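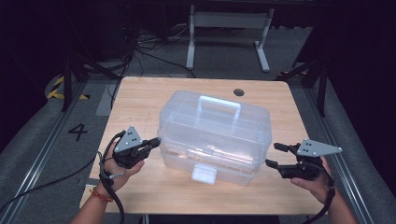 A clear plastic storage box with a white carry handle on a light wooden table.

**Warkon registry moves condo resale certificates to a single digital packet**

1 September 2026 -- Condominium associations in Warkon will have to deliver resale certificates as one indexed digital file under a rule adopted by the county property registry. The rule takes effect in November and applies to any unit placed under contract after that point. Contracts signed earlier stay under the current procedure, including those that close later.

At present a seller requests the certificate from the association or its management company, which may send the component documents separately and in any format. The budget, reserve study, insurance summary, bylaws and statement of unpaid assessments often arrive on different dates. The buyer's review period starts when the last item is received, and the parties do not always agree on when that was.

Under the new rule the review period starts when the registry's intake system issues a receipt for the complete packet. A packet with a missing component is rejected automatically and no receipt is issued. The association then has two business days to correct and resubmit it. The length of the review period itself is unchanged.

"The receipt gives everyone the same timestamp," said Rosângela Mendonça, deputy registrar for property records. "We were getting affidavits about email delivery, and we have no means of checking those."

The registry lists 86 condominium associations in the county. Of these, 62 already keep their governing documents in electronic form, according to the staff report attached to the rule. The remainder hold at least part of the record on paper -- mostly original declarations and early amendments -- and will need to scan it before filing a first packet. Scans must be text-searchable. Handwritten amendments may be filed as page images if a typed transcript is attached.

Fees are only partly affected. The registry will not charge for intake. Associations may continue to bill sellers for preparing the certificate, but a separate charge for expedited delivery will no longer be allowed once a packet is on file and current. A packet is treated as current for 30 days, after which the assessment statement and the insurance summary must be refreshed. The other components carry over until they are amended.

The intake system was built by Dradum, which also maintains the registry's deed index. Management companies can submit through a web form or a direct connection from their own software. Jimley, a property management company with several buildings in the Chong district, took part in testing over the summer.

Carmela Ferri, who handles closings for Jimley, said the form worked as specified but that the reserve study field needed attention. Older studies are often bound together with engineering appendices, and the combined file can exceed the upload limit. The registry has since raised the limit for that field and will accept appendices as a second attachment.

Real estate agents are not permitted to file on behalf of an association. They may view the receipt and the component list for a unit they have listed, but the documents are released only to the seller, the buyer and their attorneys. Lenders will continue to request the condominium questionnaire directly from the association. That form is outside the scope of the rule.

Cooperatives and planned communities without shared structures are also excluded. The filing guide and a sample index are available at the registry counter and on its website.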